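Entryway shoe rack: toes out or heels out?

drodlow_dan
We got a low two-level rack for the hallway, just a top and one open shelf under it. My wife puts shoes in with the toes facing out. I put them in heels out so I can grab them by the back. Which way do you all do it?

Widska
Heels out. You hook two fingers in and go.

hmtomic
Toes out. With heels out, all the worn-down backs and dirty linings face the front door. I've lived with both and toes out looks cleaner.

Widska
It's a shoe rack, not a store window. Also some of us wear boots from January on and you can't pull those out by the toe.

rarkport70
Depends on depth. Ours is 11 inches deep and my size 12s hang over either way, so they go on the floor mat. Measure before you argue about it.

drodlow_dan
Deep enough for mine. What goes on top? Right now it's mail and a dog leash.

hmtomic
Keep the mail off it. Slippers only, so you can swap as soon as you're in.

Yee-man Lui
Same kind of rack, four pairs underneath and slippers on top, with the toes facing you in one and away in the other.

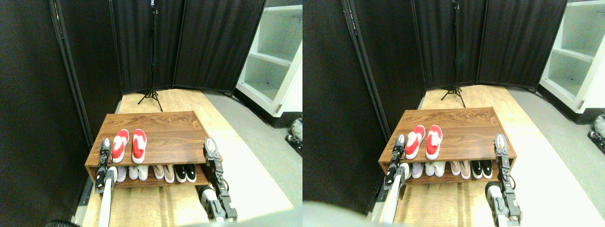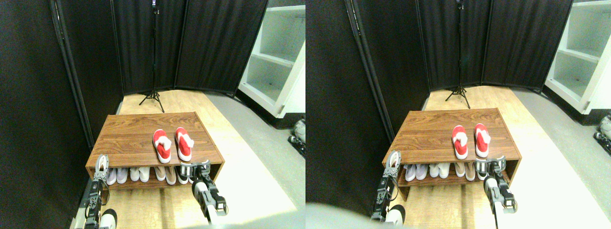
I'm with Widska on the lower shelf, at least for sneakers. Four pairs is my limit down there, and anything else goes in the closet on Monday when I sweep. The black ones with the white soles stay at the right end, and the red slippers get the top to themselves. For the slippers I don't care which way they point.

Widska
Thank you. Heels out for sneakers.

hmtomic
Flats still look better toes out. I'm not changing mine.

drodlow_dan
Moved the mail to the kitchen. She gets the left half, I get the right half.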